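Tetetti Alerts: keyword monitoring for small teams

Tetetti Alerts watches public posts, forums and news pages for the words you choose, and sends you the new results by email or to your dashboard. It is made for small shops, local clubs and press offices which do not have time to search by hand every morning.

What you can do with it

You save a keyword or a short phrase, and select the language and the sources. The basic plan allows 9 saved searches, the Team plan allows 100. Each search keeps the last 300 results, and older ones go to the archive, where you can still download them as a CSV file.

Words to exclude

In version 11 we added the list of excluded words. This was asked by many users whose brand name is also a common word. For example, if you sell boots under the name Sostville, you can exclude "Sostville weather" and "Sostville bus". The excluded words work also for results which are already saved.

Sorting and filters

Results can be sorted by date or by number of replies. The filter for mood (positive, negative, neutral) works at the moment only in English and Spanish. Please check the negative ones by yourself, the filter does not understand irony well.

Sharing

On the Team plan, every search can have more than one reader. A reader can mark a post as "answered" and leave a note for colleagues. Only the owner of the search can change the keywords.

Picture posts

Posts with images are shown with a large preview, so you can see the picture without opening the original page. The preview can be switched off in Settings, Display. 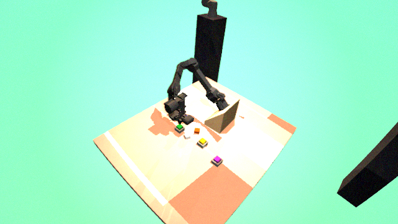 Image preview, large size: computer rendering of a robotic manipulator on a square platform.

Support

Questions about the setup are answered by Lavanya Chettiar and Senthil Varghese at our Stindcombe office. For invoices and change of plan please write to Morven Tosh. Put the account name in the subject of your message.

Page updated: 24 May 2026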